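3.2 Staged release and the waiting list

The messaging application Dalisay was released to the public in two stages. In the first stage, people could download it free of charge, but they had to leave an email address and wait for an invitation. In the second stage the list was removed. We study only the first stage, which ended on 16/08/2023. The operator, Brernura, gave us the join times and invitation times of 1,189 accounts, without names or message content.

For each account we calculated the waiting time in hours. Accounts that were invited by an existing member were kept in a separate group, as they could skip a part of the queue.
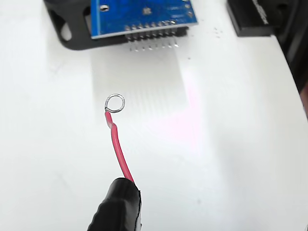

3.3 Effect of the wait on later use

We expected that a long wait would lower the interest of new users. The data support this only in part. Among the accounts that waited less than one day, 37 per cent were still active after a month. For longer waits the share was lower, but the difference became small once we removed the accounts which never opened the invitation email. It seems that the wait mostly affects the first opening of the application, and has less influence on the behaviour afterwards.

A second test was made with Beltar, an older program from the same operator, which had no waiting list in February. Its server received some 3,000 new registrations in that month, and the delivery of messages was slow on several evenings. 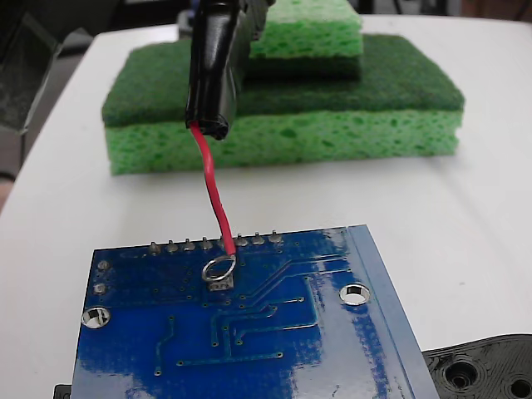
Figure 2. Blue circuit board, underside, with red wire and bare wire loop.

3.4 Questions from the user survey

The survey was sent in the Brarno region, in English only. Many respondents did not understand the purpose of the list, and some believed they had to pay to move forward. We therefore prepared a short help text, which was shown on the waiting page and is repeated below in its final wording. 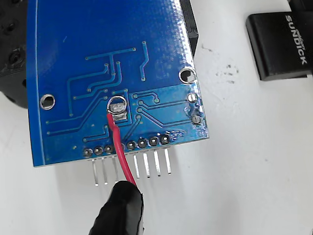
Why do I have to wait after I have downloaded the application?
New accounts are opened in small groups so that the servers can keep up with the traffic. You will get an email when your account is ready, and there is no charge for joining.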